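Osov to Open Second Countertop Showroom and Stone Workshop in Laxdal 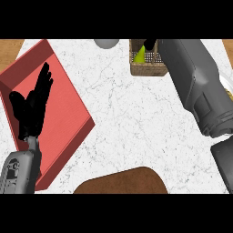 LAXDAL, 6 December 2023

Osov, the kitchen and bathroom surfaces company, will open its second showroom in Laxdal in the new year. The site combines a public display floor with a cutting and polishing workshop, and will handle orders in marble, granite and quartz for homes and small businesses.

The company signed the lease on the building, a former furniture store on Ekier Street, in November. Work on the interior has started. The ground floor will hold the showroom and a consultation area. The workshop will be at the rear, with its own loading entrance.

Customers will be able to see 100 full-size slabs on vertical racks, along with smaller samples to take home. Each slab carries a label with its origin, thickness, finish and price per square foot. Customers choosing natural stone can reserve the particular slab they have seen, and Osov will mark it with their order number and hold it for 30 days without a deposit.

"People choose stone from a piece the size of a playing card and then are surprised when the full counter arrives," said Marius Matei, managing director of Osov. "Veining in marble varies a great deal from one end of a slab to the other. We want customers to look at the whole thing and tell us which part goes by the sink and which part goes by the window."

The Laxdal site will also be the first to offer Flivel, the company's new finishing service for marble. Flivel is a honed surface treated with a penetrating sealer before it leaves the workshop. It has a low sheen and is intended for kitchens where the counter is used every day. Honed marble shows etching from lemon juice, vinegar and wine less than polished marble does, although it can still stain if spills are left to stand. Osov recommends resealing once a year and will provide a written care sheet with each order.

Flivel will be available on white and gray marbles at first. Darker stones will be added after further testing. Existing customers with polished marble counters can ask to have them refinished in place, subject to an inspection of the stone and its joints.

The workshop will employ 20 people, including cutters, polishers, fitters and office staff. Recruitment has begun, and Osov expects to fill most of the positions locally. Four of the jobs are apprenticeships in stone fabrication, open to applicants with no previous experience in the trade. Apprentices will spend their first months in the workshop before joining the fitting crews.

Lenuța Pop has been named manager of the new site. She joined Osov as a template maker and has most recently been in charge of scheduling and installation at the company's first location.

"Most of the complaints I have dealt with were about waiting," said Pop. "A family has its old counter taken out and then has no kitchen sink until the new one is ready. With the saws in the same building as the order desk, we can give people a date and keep to it."

All cutting at the Laxdal workshop will be done wet to keep down dust. Water from the saws will be filtered and reused on site. Offcuts large enough for shelves, window sills or pastry boards will be sold from a rack near the entrance, and smaller pieces will go to a local landscaping supplier for crushing.

Homeowners who place a full kitchen order before the opening will receive free measuring and removal of their existing countertop. The offer applies to orders of 800 dollars or more within the Laxdal delivery area. Appliances and plumbing must be disconnected before the fitting crew arrives.

An opening date and showroom hours will be announced separately. Applications for the apprenticeships can be handed in at Osov's first showroom or sent by mail to the personnel office, marked "Laxdal workshop."

About Osov

Osov makes and installs natural stone and quartz surfaces for kitchens, bathrooms and shop counters. The company is privately owned.

Media contact: Osov Press Office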